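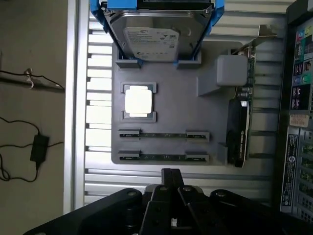
Demetrius Yazzie had the bench at Drundley until six, and at twenty past five he still hadn't touched the hard disk.

"Blue rails first," his sister had told him on the phone. "Then the drive comes with them."

She had done the course in November and passed with 29 to spare. He had paid 200 for his place and another 100 for the resit, and he didn't want to pay it a third time.

He went through the order under his breath. Drive, graphics card, the two strips of memory. Processor last -- the silver one, don't put your thumb on it.

Mrs Kerekes looked in from the corridor with her coat on.

"Are you taking it apart or putting it together?"

"Taking it apart," he said. "Then the other way."

"Well, I'm locking the front. Use the side door."

He listened to her go down the stairs. Then he pulled his sleeves up and took hold of the caddy.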